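The Hardest Thing in the House

I had been in the clubroom at Gelska for less than ten minutes when somebody handed me a biscuit and asked if I could open a cupboard with my elbows. I couldn't, as it happens. I got crumbs everywhere. But I did start to see why a group of teenagers has spent most of a school year on doors.

The club meets after lessons, in a long white room above the sports hall, and the first thing you notice is the thud of basketballs coming up through the floor. The second is the whiteboard, which has a running tally of attempts on it and a drawing of a very angry fridge. They're getting ready for the Moletti Cup in July, a student competition where every team gets the same set of household jobs: open this, shut that, take something out, put it back. Sounds easy, doesn't it? I thought so too, right up until I watched an arm creep towards a door at the speed of a sleepy tortoise while everyone in the room held their breath.

"Drawers are friendly," Kidus Teshome told me. He's 16, he writes most of the code, and he talks with both hands. "A drawer goes in a straight line. You get hold of the handle and you pull. With a door you've got to go round in a curve, and if your curve is a bit different from the door's curve, something has to give."

What usually gives is the tape. There's a lot of tape in this club.
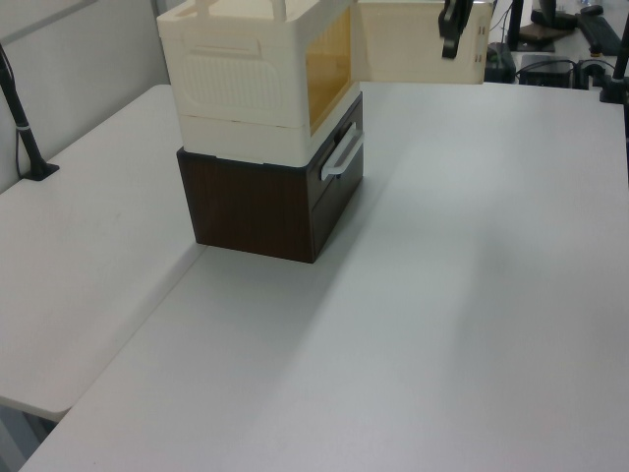
The team practises with ordinary storage bits, the sort of thing you'd keep socks or paperwork in, and they like to stack them up so the robot has to work at different heights. Shih-chieh Fung, who teaches physics and set the club up with two pupils and a cupboard full of old motors, is very firm on this point. She won't have special practice doors built. "They made a lovely one last year, with big fat hinges," she said. "The robot was brilliant at it! Then we took it to the staff kitchen and it couldn't do a thing."

So now it's shop-bought everything, and the rules of the club are pinned up by the sink. Write down every try, even the silly ones. Whoever breaks it orders the new one. Don't touch the stand after calibration (this one is underlined twice, and I was asked to read it out loud before I was allowed near the table).

I sat in on a full session, which runs until 8 in the evening with a break for toast. Jemal, the program that plans the arm's moves, was having a bad day. They named it after a goat in a story one of the younger members wrote, and it has the goat's temperament. It would get close to a door, stop, have a little think and back off again. Kidus changed one line and it did exactly the same thing, only faster. Everybody cheered anyway, and the try went on the whiteboard.

The tally stood at 63 for the week when I arrived. They want 1000 before the competition, which struck me as bonkers until Kidus showed me the logbook. You can flick through and see the failures change. Early on it's all "missed it" and "missed it again". Later you get "slipped off the edge", then "opened a bit, let go too soon", and by spring there are whole pages in different handwriting arguing over where to grip.

Their big rivals are Zakard, a club two towns over, who won last time with a robot that could unload a shopping bag. I asked if that worried anyone. A boy at the back said Zakard's robot was terrible at lids, and there was a lot of nodding.

I had a go myself before I left, nudging the arm along with the keypad while Shih-chieh kept a finger on the stop button. I made it to the door and I missed. She passed me the pen, and I wrote it in the book under everyone else's, with the time next to it and "visitor" in brackets.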